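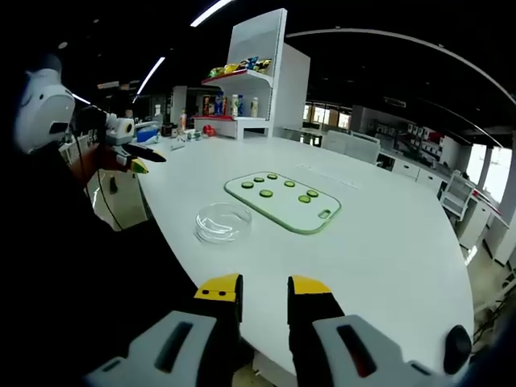
Section 4. Setting Up and Using the Cevach Kitchen Scale

4.1 Before you start

Take the scale, the battery cover and the two feeding trays out of the packing. Peel the clear film off the display. The film on the underside of the platform is part of the scale and stays where it is.

You need two AAA batteries (not supplied). Do not mix old and new batteries. Rechargeable cells will run the scale, but the low battery sign comes on early with them.

4.2 Fitting the batteries

1. Turn the scale over onto a soft cloth.
2. Press the tab on the battery cover and lift.
3. Fit the batteries with the + and - ends as marked inside the compartment.
4. Close the cover until it clicks.
5. Turn the scale right side up and wait for the display to go blank.

Caution: Do not lean on the platform while the scale is upside down. The load cell sits directly under it and can be bent.

4.3 Choosing a place for the scale

Put the scale on a hard, level surface. A counter or a solid table is suitable. A folded towel, a tablecloth with padding or a loose board will give readings that drift.

Keep the scale away from the cooktop, from open windows and from fans. Moving air on the platform can change the last digit. Phones and microwave ovens can also disturb the reading, so leave at least 8 inches between them and the scale.

If you move the scale from a cold room to a warm one, leave it switched off for 30 minutes before use.

4.4 Choosing the unit

1. Press ON/ZERO. All segments light up, then the display shows 0.
2. Press UNIT. The display steps through g, oz, lb:oz and ml.
3. Stop at the unit you want. The scale stores it when it switches off.

Note: The ml setting is for water only. Oil, milk and syrup weigh more or less than water for the same volume, and the figure shown will be wrong for them.

4.5 Weighing with a bowl or plate

1. Switch the scale on and wait for 0.
2. Set the empty bowl in the middle of the platform.
3. Press ON/ZERO. The display returns to 0 and the word TARE appears.
4. Add the food. Read the weight when the small circle at the left of the display stops blinking.
5. To add another ingredient to the same bowl, press ON/ZERO again and repeat step 4.

When you lift the bowl off, the display shows the weight of the bowl as a minus figure. Press ON/ZERO to clear it.

Note: The weight of the bowl counts toward the maximum load. With a heavy mixing bowl there may be little room left for flour or potatoes, and the display will read FULL. Take some of the load off at once.

4.6 Weighing small amounts

Yeast, salt and ground spices are hard to weigh a pinch at a time. The scale may treat a very slow addition as drift and stay at 0. Use the smaller feeding tray, weigh a full spoonful, and take away what you do not need.

4.7 Checking the scale

Do this when the batteries are changed, or if a reading looks wrong. You need a 1000 g test weight. A bag of sugar is not accurate enough.

1. With the scale off, hold down UNIT and press ON/ZERO. The display shows CAL.
2. Let go of both buttons and wait for 0.
3. Place the test weight in the middle of the platform.
4. Wait for PASS, then remove the weight.

If the display shows FAIL, move the scale to a firmer surface and start again. If it shows FAIL a second time, see Section 7.

Caution: Do not press any button while CAL is showing. The stored setting may be lost.

4.8 Cleaning

Wipe the platform and the case with a damp cloth and a little dish soap. Dry them before putting the scale away. The feeding trays can go in the top rack of the dishwasher. The scale itself must not be rinsed or put in water.

Vinegar, lemon juice and beet juice should be wiped off right away. They can mark the platform.

4.9 Switching off and storing

The scale switches itself off after two minutes without use. To switch it off sooner, hold ON/ZERO until the display goes blank.

Store the scale flat with nothing on the platform. If it will not be used for several months, take the batteries out.

Manual revised 08/10/2018

Next: Section 5. Using the Timer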